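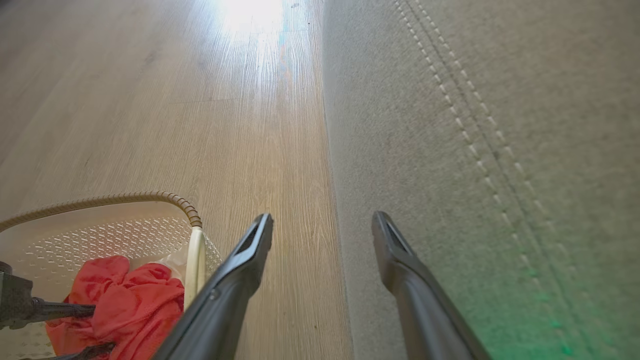 Wrist view: slotted fingers, open, with the basket to the left.

Reading time: 4 minutes

Comparing slotted fingers on a two-arm set-up, cloth handling

fikus_bench wrote:
The Fikus group is comparing two finger sets for garment work with a basket and a sofa. Members are invited to comment on the long slotted pattern before the Netis pads are fitted. Our concern is reach into the basket. The left finger meets the rim at shallow angles.

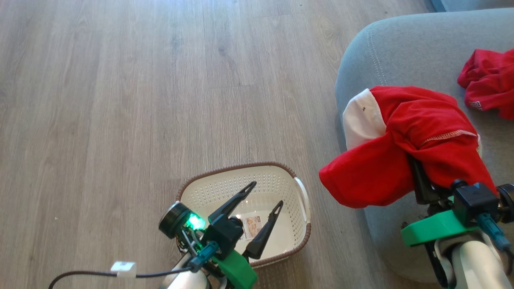
Re: Head camera or wrist camera

magalhaes_lab wrote:
We would not attribute the difficulty to the fingers. With a garment in the right gripper, the cloth conceals most of one finger, and the head view gives little help in judging the grip. We recommend logging both wrist cameras.

wedari77 wrote:
I must disagree. Additional views do not correct a narrow tip. Our own trial of 100 grasps favoured a wider pad on cotton.

fikus_bench wrote:
Both points are noted. The two-handed hold over the basket will be included in the comparison.

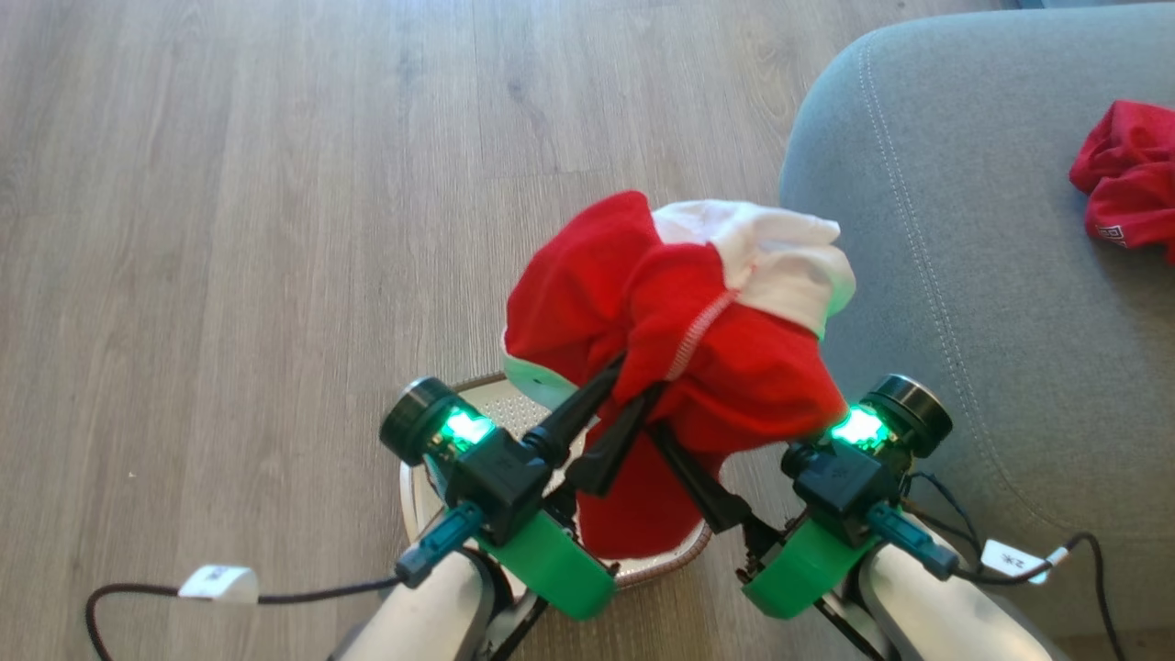 Both arms at the red and white garment, head view.

wedari77 wrote:
Kindly state the closing force for each arm when the results are posted.

Recent topics
Netis pads: wear after 1,000 cycles
Cable routing at the wrist
Controller firmware, March release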